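Rirar slotted bench top and parts tray, after a summer of use

Posted 7 September 2020

I bought the Rirar slotted top in March for the shared workshop in Bramville, where Tiruwork Wako and I are building a robot cell that takes old desktop PCs apart. Six months on I have opinions!

First, the top. It's aluminum extrusion laid side by side with slots running the long way, so you can bolt down pretty much anything, change your mind, and bolt it down again two inches over (I have changed my mind a lot). A full tower lying on its side sits flat on it with space left over for a tray.

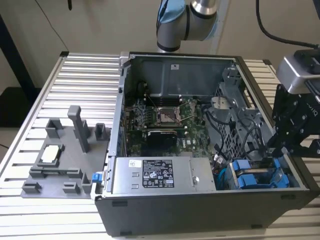 The tower on its side on the slotted top, parts tray to the left.

My one gripe is the slots themselves. Small screws love them. I lost four in the first week and fished out two with a magnet on a string - the others are Rirar's now. Gebremedhin Dinsa laid strips of tape over the slots he wasn't using, and I copied him.

Second, the tray. You get the print files with the top, and ours came out of the workshop printer in plain gray. It has raised pegs and pockets so the arm always knows where to set things down. The square holder for the processor is the best bit, nice and snug without grabbing. The tall post I'm less sold on, it's one more thing to steer around, and I'd print it shorter next time. 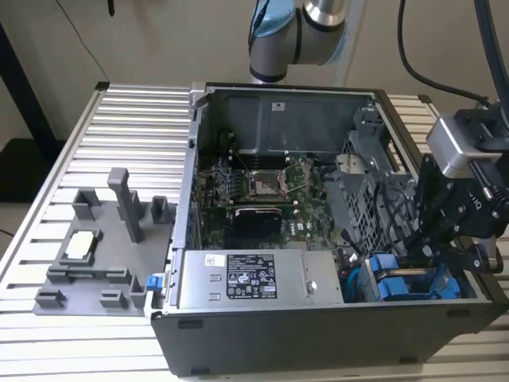

CPU chip in its square holder, socket empty, gripper over the drive bay.

I also tried the tray from Jemal before this one. Cheaper, but the pockets were so shallow that parts slid around if you leaned on the bench. I gave it away.

Where the whole setup earns its money is the drive bay. Those blue plastic pieces need the gripper fingers to come in pretty much straight, with metal close by, and if the case has shifted even a little you're squeezing the wrong thing. With stops bolted into the slots, the case stays where we put it.

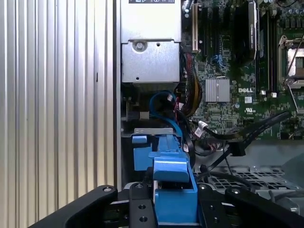 Would I buy it again?

Yes for the top, seven out of ten for the tray. Order extra slot nuts with it, the bag they send is stingy. Flultmont sells ones that fit, and they arrived quicker than the top did.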